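Nornik, a Walking Humanoid Built at Home: Build Gallery

Nornik is a home-built humanoid that I started in November and work on in the evenings. The shells came from Heitmann, the hand is my third revision, and the walking code is a modified copy of what I wrote for Clisau, the smaller machine before it. The job for this stage is laundry: pick things off the bed and drop them in a basket.

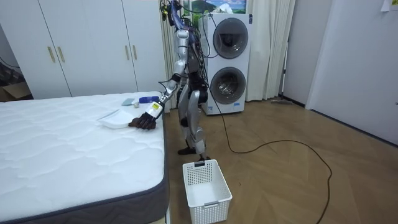 Does it run on a battery or on wall power?

Wall power for now. A battery pack is planned once the legs are reliable, but it adds weight at the hips and I would have to retune the balance.

Mattress test, with the right hand down on the quilted cover next to the white tray. The basket goes on the floor between the bed and the feet. Soft surfaces are harder than a tabletop, as the contact reading comes up slowly and the arm wants to keep pushing. I lowered the force limit twice before I was happy with it.

Notes on the current setup:

Control loop runs at 200 Hz. The hand has its own board and reports back separately.

Log 416 is the first one with the new wrist bracket. Older logs use a different zero for the wrist, so don't mix them.

Parts cost for the hand was about 78 dollars, not counting the motors.

Dörte Schmieder drew the finger joints and has the files if anyone wants to print a set. The ankle drawings are still on the Jaltow page and will move over when I have cleaned them up.

Last updated Wednesday, February 5, 2025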